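Table (furniture)

A table is a piece of furniture with a flat top, held up by legs, a frame or a single column, and used for eating, working, playing or simply dumping the post on. I've been writing up the household furniture pages on this site for a while now, and this is the one I've looked forward to most. I do love a good table!

Where the word comes from

Our word goes back to the Latin tabula, meaning a board or plank. Old English borrowed it, and the French version, table, gave it a second push after the Normans turned up. For a long stretch of the Middle Ages that's pretty much what a table was in a big house: a long board laid over trestles for dinner and taken down again afterwards so the hall could be used for something else. "Board" hung on too, which is why we still talk about bed and board.

Early tables

The ancient Egyptians had small tables and stands, and the Greeks liked a low, light one that could be slid under a dining couch when the meal was over (very sensible, I wish mine did that). Romans went in for showier pieces in marble, bronze and costly woods, and a round top on three legs was popular with them. Three legs have one big plus, which anyone with an old stone floor will know: they don't rock.

Fixed tables with joined frames became more common in Britain in the sixteenth century. The draw-leaf table, with extra leaves tucked under the main top, came in at about that time, and the gateleg was everywhere in the century after. I own a gateleg. It has pinched my fingers more often than I'd like to admit.

How a wooden top is made

Most solid tops are several boards glued edge to edge. Wood swells and shrinks across the grain with the damp in the air, so a wide top can't just be screwed down tight to its frame or it may split. Makers use slotted screw holes, wooden buttons or little metal clips that let the top creep a bit. Mine is held with 19 buttons, and yes, I got under there with a torch.

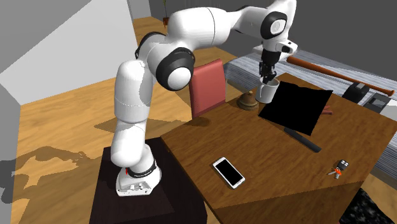
A brown wooden table beside a dark pedestal (computer rendering).

Common kinds

Dining tables get most of the attention, and four legs is still the usual layout. Pedestal tables have a central column, so no one has to straddle a leg at Christmas. Then you've got drop-leaf tables, nests of tables, card tables with a baize top, side tables, coffee tables (a fairly late idea, as tables go) and the big scrubbed kitchen sort, which is my favourite by a mile.

Among modern makes, I've had two at home: a folding one from Altero and a beech Plimov that seats six if everybody keeps their elbows in. The Plimov cost me 300 pounds second-hand and it has outlasted two sets of chairs.

Looking after one

Wipe up spills quickly, use a mat under hot pans, and keep the table away from radiators. White rings from mugs are usually moisture caught in the finish, and they often fade if you leave them be for a few days. Oiled tops want a fresh coat now and again, and waxed ones like a soft cloth and a bit of elbow grease.

See also: Bench, Desk, Sideboard, Trestle

Page last edited 4/23/22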